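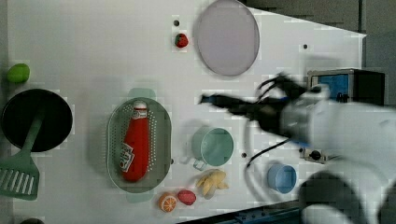

Play kitchen table, arm coming in toward the mug and the plate.

May 17, 2019

Spent most of the day on the table rules with Yuxi, and I think we finally have something people will follow. The old sheet from August had grown to two pages and (let's be fair) I wrote half of it and still couldn't tell you what was on the second one.

So, the new version, as agreed at the bench:

Hands stay off the tabletop whenever the arm is enabled. Paused counts as enabled! Lenni argued for an exception when a piece rolls away and I said no, hit stop, wait for the brakes, then reach. He came around after lunch.

Whoever runs the arm has the stop button within reach and does nothing else. No phone, no notes, no fixing the labels in Rillel while it moves. Notes get written between runs.

Speed cap is 18 percent for anything new and 60 once the same routine has gone through clean with a second person watching. Mechthild wants the cap set in the controller and locked, so we aren't trusting people's memory. Fine by me — she has the password, I don't want it.

Cable check before every session. The black cable loops down onto the table, and I'd like more slack taken up at the arm so it can't get dragged through the cups and fruit. Asked Veikko for a better clip. Until it's on, keep light pieces like the small blue cup well clear of the loop.

Long handles: the green spatula lying across the frying pan is exactly the kind of thing I keep going on about. If a gripper finger catches the handle, the pan goes with it. New rule is that handles point away from the arm's side of the table. The ketchup bottle in the colander is okay as is, low and on its side.

Still open: do we need a marked line for where the operator stands? Yuxi says tape on the floor, Lempi says tape gets ignored in a week and wants a mat. I lean toward tape because we have tape.

Also need to ask Erkau whether their visitors sign our sheet or bring their own. Printing the new one tomorrow, old one goes in the recycling. Mechthild to initial it before it goes up.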